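What I Did With the Drawer Organizers

Jun 29, 2024

We moved to the Gosling Street apartment in November and I have been putting off the craft drawers ever since. The old desk had five shallow drawers. The new one has two deep ones, and everything I own for sewing and card making had been sitting in grocery bags on the closet floor.

On Saturday I finally emptied the bags. It took most of the morning. I threw out dried glue, a zipper with no pull, and a stack of patterns in sizes nobody in this house wears. I kept the thread, the good scissors, and 122 buttons. I know the number because my niece sorted them by color and wrote it on the envelope.

Sandra Mottram, my neighbor across the hall, was getting rid of some plastic trays and asked if I wanted them. I said yes before I measured anything. My drawers are 16 inches wide on the inside and 20 inches deep. 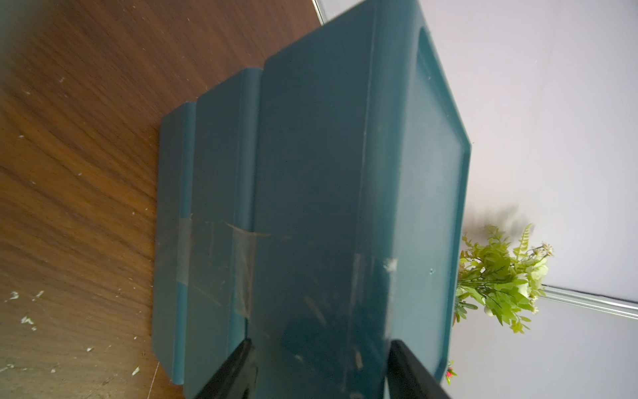
Thread was the first thing I wanted to find a place for. I use it the most and it tangles the worst. I had it in a cookie tin for years, and every time I needed navy I had to pull out black, gray and two kinds of green. I like the teal of these trays, and the three different sizes suit what I have. Spools can go in the biggest one, bobbins in the middle one, and needles and pins in the smallest. The clear tape has to come off before any of that. I'll warm it with the hair dryer and peel slowly, then wipe off whatever glue is left with a little cooking oil and wash with dish soap.

The light scuffs don't bother me. They will be inside a drawer.

The second drawer is for paper. I bought a folder from Kedura with 26 pockets for card stock, and it fits if I lay it flat. Envelopes go beside it, standing up. Ribbon is still in a grocery bag. I tried winding it on cardboard and it creased, so if you have a better way, leave a comment.

Next weekend is the closet shelf, where the sewing machine has been sitting under two blankets and a box of Christmas lights.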